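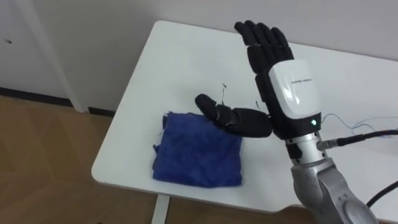 Weißer Tisch mit blauem Handtuch

Ticket: Exposé-Übertragung Drernora an Portal Stokel, Grundstücksfläche falsch
Status: gelöst
Modul: Trutex-Export
Priorität: hoch

Meldung, 8:40 Uhr
Guten Morgen zusammen! Wir haben gestern ein traumhaftes Backsteinhaus mit altem Obstgarten eingestellt (wirklich, so eines bekommt man als Maklerbüro nicht oft in den Bestand), und im Portal steht jetzt eine Grundstücksfläche von 3 m². Richtig sind 3.000 m². In Drernora selbst ist alles korrekt, auch das PDF-Exposé stimmt. Wohnfläche, Zimmerzahl und Kaufpreis kommen sauber an. Neu übertragen habe ich schon, abgemeldet und wieder angemeldet auch. Könnt ihr bitte schnell schauen? Die ersten Interessenten rufen bereits an und fragen nach dem kleinsten Garten der Stadt.

Antwort Support, 9:15 Uhr
Danke für die tolle Beschreibung, damit können wir sofort loslegen! Bitte einmal prüfen:
- Einstellungen, Schnittstellen, Trutex: Welches Zahlenformat ist für das Portal hinterlegt?
- Wurde die Fläche von Hand eingetippt oder aus dem Grundbuchauszug kopiert?
- Gibt es ein anderes Objekt mit vierstelliger Fläche, bei dem es klappt?

Rückmeldung, 9:50 Uhr
Zahlenformat steht auf »automatisch«. Die Fläche habe ich kopiert, mit Punkt. Und ja, der Resthof ist auch vierstellig und wird richtig angezeigt, der ist allerdings noch vor dem Update im Oktober angelegt worden. Ein Reihenhaus mit 300 m² Grundstück ist ebenfalls in Ordnung.

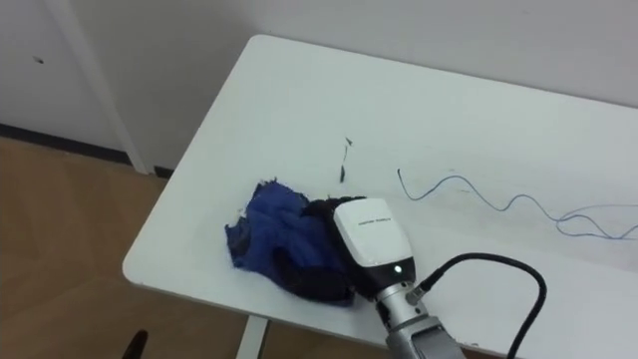

Seite 80

Antwort Support, 10:30 Uhr
Super, der Hinweis auf das Update war Gold wert! Wir konnten den Fehler mit einem Testobjekt nachstellen. Bei »automatisch« liest der Export den Tausenderpunkt als Dezimalpunkt, sofern der Wert aus der Zwischenablage kommt. Von Hand ohne Punkt eingegeben geht es. Bitte so vorgehen:
1. Objekt in Drernora öffnen, Reiter »Flächen«.
2. Feld »Grundstück« komplett leeren und speichern.
3. Den Wert ohne Punkt neu eintippen, wieder speichern.
4. In Trutex das Zahlenformat fest auf »Deutsch« stellen.
5. Objekt einzeln übertragen, noch nicht den ganzen Bestand.

Rückmeldung, 11:05 Uhr
Klappt!! Das Grundstück steht in voller Größe im Portal, der Obstgarten ist gerettet. Jetzt fehlt nur noch die Lagekarte, da bleibt bei uns eine graue Fläche. Gehört das dazu?

Antwort Support, 11:40 Uhr
Nein, das ist eine andere Baustelle, aber eine kleine. Die Karten kommen von Kikuchi und werden bei jeder Änderung am Objekt neu angefordert, das kann bis zu 70 Minuten dauern. Bitte in dieser Zeit nicht erneut übertragen, sonst beginnt die Wartezeit von vorn.

Rückmeldung, 13:20 Uhr
Karte ist da, mit dem Bach hinter dem Garten und allem! Ganz herzlichen Dank, das ging richtig flott. Den Rest vom Bestand schicke ich heute Abend rüber.

Interner Vermerk
Korrektur für »automatisch« ist an die Entwicklung gegeben. Bis dahin gilt die Einstellung »Deutsch« als Empfehlung für alle Büros, die an Stokel übertragen. Hilfeartikel zum Flächenreiter ergänzt, Ticket geschlossen.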